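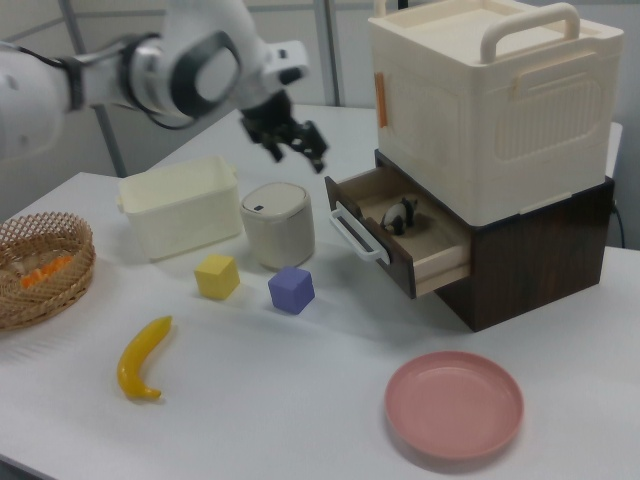 Slide 1: A basket, a bin and a canister with a lid.

Storing root vegetables through the winter
Speaker notes, Nerthorpe Garden Club, 7th January

Slide 1 stays up while people come in and sit down. Start when the coffee urn is off, or the back rows won't hear.

Say who the talk is for. Small gardens, no root cellar, maybe a garage or an unheated back porch. Carrots, beets, parsnips and potatoes. Onions and squash need different conditions, so take those questions at the end.

Slide 2: What went wrong at Indine
First winter I lost most of the carrots by January. They went soft and then moldy. I had washed them, left an inch of green on top, and put them in a closed plastic tub in the kitchen. All three of those were mistakes. Ask for a show of hands on who washes theirs before storing. Leave time for the groans.

Slide 3: Harvest
Dig on a dry day. Brush the soil off with your hand. Twist or cut the tops off close to the crown, without cutting into the root. Anything with a fork hole or a split goes in the kitchen to be eaten that week. Potatoes need ten days or so in the dark at a mild temperature before they go anywhere cold, to let the skins set.

Slide 4: Temperature
Carrots, beets and parsnips like it just above freezing. Potatoes like it a bit warmer, in the low 40s. Colder than that and they turn sweet and brown badly when you fry them. A cheap thermometer with a high and low reading is worth buying. Leave it in the garage for a week before you store anything there.

Mention the wall shared with the house. At the Pritchard Street garage it ran several degrees warmer on that side, so the potatoes went there and the carrots went by the big door.

Slide 5: Damp sand
Pass the tray around now. Play sand, damp enough to hold together when squeezed, with no water running out. A layer of sand, a layer of carrots not touching each other, another layer of sand. Top layer two inches deep.
Sand is heavy. Fill the box where it is going to stay. I have tried sawdust and it works, but it dries out faster and gets into everything.

Slide 6: The Turnel plot
Last season's numbers, for those who like them. We pulled 766 carrots and put 700 into sand. The rest were split or too small. By the end of storage 16 had rotted, nearly all of them in one box that sat under a leaky window. Beets did better. Don't read the whole table out, it's on the handout.

Slide 7: Checking
Every two weeks. Take out anything soft. If the sand is pale and loose on top, sprinkle a little water over it. Potatoes in paper sacks, folded over, no light at all. Green ones get thrown away. Keep apples in another room. They give off gas that makes carrots bitter and potatoes sprout.

Slide 8: Leaving them in the ground
Parsnips are fine outdoors under a foot of straw. So are carrots if you don't have voles. We have voles.

Questions. Likely ones: freezing (yes, blanch first), old refrigerators (good, but check for condensation), sweet potatoes (warm, never the fridge).

Handouts are on the table by the door. Collect the sand tray before leaving.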